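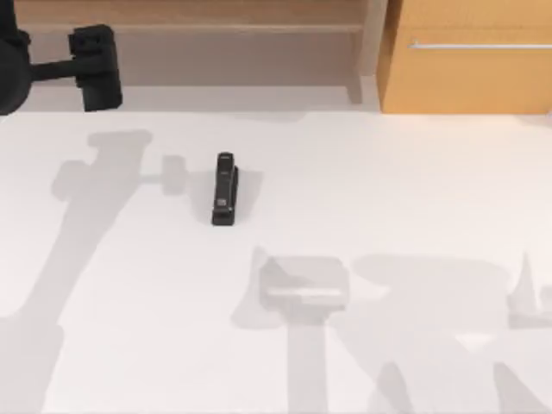

Rewatching The Stultov Cabinet

The Stultov Cabinet ran again last week on one of the rerun channels, and I recorded it this time. It is the episode of Villalba in which the detective attends a private magic show and the host vanishes from a locked spirit cabinet. I saw it once when it first aired and remembered it as better than it is. The mystery plot is ordinary. The stage material is what I want to cover, as most of it was done with working apparatus.

The magic adviser was Conceição Coelho, who gets a single card in the end credits. She also plays the assistant in the opening act, without a line of dialogue. If her hands look more certain than those of the man in the cape, that is the explanation.

The opening act is a card routine, and it is the weakest part. The actor performs a double lift in close-up, and he does it acceptably, but the director cuts on the turnover both times. A viewer who knows the move will assume the cut hides a bad take. A viewer who doesn't will assume the cut is the trick. The better choice would have been a medium shot held for the full count. The force that follows is a plain riffle force and is shown whole.

The second act is the rope escape. The tie is a Kellar tie, or close to it, done behind the back with a single length of soft cord. The script calls it "the Skusetti knot" and gives it a long history, all of it made up for the episode. The committee man from the audience pulls the first loop tight, the performer turns, and the slack goes where it should. I went through this part one step at a time and found no substitution. The actor had learned the tie. He gets a hand free to tap the committee man on the shoulder, and is tied again when he turns back around, which is how the thing was played on real stages for decades.

Then the cabinet. The prop is a three-panel folding cabinet on a raised platform with visible space underneath, and the script makes a point of having a guest pass a cane below it. This rules out a trap for the audience at home. Unfortunately the rear panel is deeper than the side panels, and in the wide shot from the balcony the difference is easy to see. On the broadcast I first watched, on a small set, it wasn't. The recording I have now is much sharper and gives the method away 15 minutes before the detective gets there.

The dialogue says the cabinet was built by Zarkitz of Vienna and sold at auction for 400 crowns. There was no such builder. I spent part of an evening going through the dealer catalogs I own before I accepted that the writers had made up the name. It has the right sound for the period, and I have since seen it repeated on a message board as though it were history – please don't add it to anything.

Some smaller notes:

The posters in the lobby set are copies of the Strobridge style, with imps on the shoulder. The lettering is too even for stone lithography.

The doves are handled correctly. They come from the body load and go straight to a perch.

The milk can seen backstage is never used. It has rivets around the collar, and the spacing is wrong for a can that opens there. I think it was made for display.

The flash paper in the seance is lit from a cigarette, off camera left. You can see the actor look for it.

The solution speech runs 11 minutes, with 2 flashbacks. The first shows the exit through the rear panel and is filmed from inside, which I don't recall seeing in any other show of that type. The second repeats the shoulder tap from the rope escape and connects it to the murder. That part is good writing. It means the method was shown to the viewer openly in the first half.

I don't know of a disc release. The rerun channel lists the episode again in May, at the same hour. If you record it, start early, because the card routine begins before the titles and my first attempt missed the shuffle.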